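The Second Life of the Plain White Table

Walk into any secondhand store in Hoseck on a wet morning and count the dining tables. Oak, mostly. Big, dark, turned legs, priced to leave. Then ask for a white one, nothing fancy, flat top. You'll get a laugh.

They're gone by lunch. The Henus warehouse out past the rail yard moved 686 of them last year, more than any other piece of furniture it handles, and the staff there have stopped putting them on the floor at all. Straight off the truck, onto a list, out the door. Renters want them. So do people who sew, people who pot up seedlings, people who work from a corner of the bedroom and need the same surface for soup at six.

Part of it is light. Small apartments, one window, north side. A pale top throws back what little comes in, and a room gets bigger for 70 dollars. Part of it is just habit – we grew up with kitchens where the table was holy and homework went on the floor. Now the table is where everything goes.
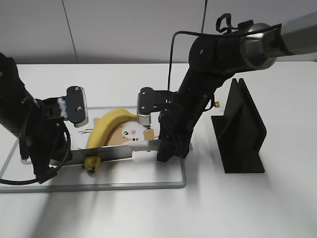 What to look for

Edges first. Run a thumb all the way round, underneath too. A lifted edge means water got in, and water dosen't leave. Then lean on a corner, hard. If it rocks, check the floor before you blame the legs.

Stains are less of a worry than people think. Coffee comes up with baking soda and patience. Turmeric fades if you can get the top near a sunny window for a few days. Permanent marker, alcohol wipe, small circles. Scorch marks stay. Knife scars too, so ask the seller what they cut on. Most will tell you. A few go quiet.

Sellers in Tuhiwai, two hours up the coast, have started sanding and repainting old tops to keep up with demand. Fine for a desk, less fine for dinner. Ask what paint and how long it cured. Nineteen days is what one shop there quotes and it won't budge for anyone.

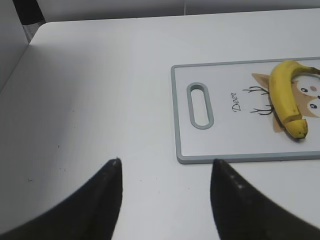 Living with it

A board under the bread, always. A mat under the pan. Wipe as you go, because white shows every crumb, and after a week or so you stop minding and just wipe.

The shape matters more than the color in the end. Rounded corners save hips in a narrow room. Square ones push flat to a wall and buy you 2 more inches for the chair. The Illia, the old folding model that everyone's aunt seems to have had, does a bit of both and turns up at estate sales from June on – get there early, bring a blanket for the car, and check teh hinges before you hand over any money.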